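Cleaning a white extension strip and the desk under it

Posted Saturday, October 21, 2023, by Teodoro Ocampo

White plastic shows everything. A power strip that lives on a desk picks up hand grease, dust and whatever was on the desk before it, and most people only wipe the part they can reach without moving anything. The job takes a quarter of an hour if you do it properly.

It applies to any ordinary flat strip with sockets, a switch and a few USB ports. It does not apply to one that has been wet inside, smells burnt or has a cracked case. Those go to the recycling centre.

What you need

A dry paintbrush, 25 mm or so, with soft bristles
Two microfibre cloths
Washing-up liquid and a bowl of warm water
Wooden cocktail sticks
Bicarbonate of soda
An old towel

I use the Konder paintbrushes from the hardware shop in Cultham, but a clean make-up brush does the same work. Leave the spray cleaner in the cupboard. Spray goes where you can't see it, and on a thing full of holes that is a bad idea.

Step 1. Unplug it

Switch off at the wall, pull the strip's own plug out of the wall socket, then take out everything plugged into the strip. Do it in that order. Turning off the button on the strip is not enough. If you have several black chargers that look the same, put a bit of masking tape on each one and write what it belongs to.

Step 2. Dry clean first

Hold the strip face down over the towel and tap the back a few times with your fingers. Then brush across the sockets, always in one direction and still face down, so that the dust falls out of the holes and not into them. Do the USB ports the same way. If fluff is packed in the mouth of a port, lift it out with the tip of a cocktail stick, keeping to the edge. Never use a pin or a paper clip, even with the strip unplugged. They scratch the contacts.

Check underneath too. Strips with rubber feet collect a ring of dirt round each one.

Step 3. Wipe the case

Dip one cloth in the soapy water and wring it until nothing drips when you squeeze it hard. Wipe the sides and the back, then the face, going round the sockets and not pressing over them. The bevel along the top edge holds a grey line that needs a fingernail through the cloth. Follow with the dry cloth straight away.

Yellowing won't come off. It is the plastic ageing, and scrubbing only takes the shine away.

Step 4. The cord

Fold the damp cloth round the cord near the strip and pull it along towards the plug. Twice is usually enough. Feel for nicks as you go, and if you find one, stop there and replace the strip.

Step 5. The surface underneath

Now the desk. Smudges lift with the soapy cloth. For brown marks, mix bicarbonate with a few drops of water to a paste, leave it on for 5 minutes and rub in small circles. Scratches stay. On a loose white board laid over a wooden table, lift the board afterwards and dry the wood, as water creeps in at the edges.

Try the paste on a corner first. Dagim Gudeta wrote to me after using it on a shiny Parkano shelf and getting a dull patch — gloss finishes don't like it.

White strip on a white board, with marks on the board:

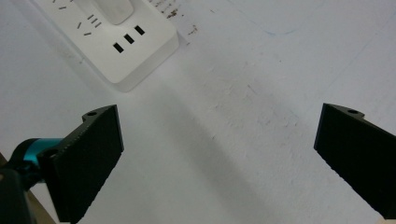
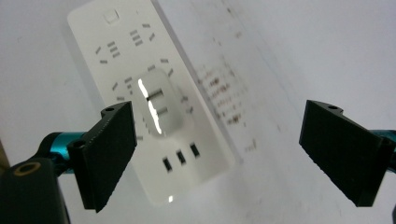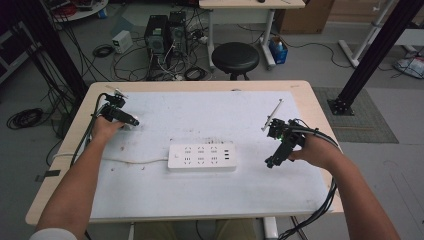

Step 6. Let it dry

Stand the strip on its long edge on the towel and leave it overnight. The case will feel dry long before that, but wait anyway. Keep it off the radiator.

When you plug it back in, start with the strip alone in the wall, switch on, and try a lamp in each socket before you reconnect the computer. Keep heaters and kettles off it altogether. I go over mine with the dry brush every month and only get the bowl out in October and again at Easter.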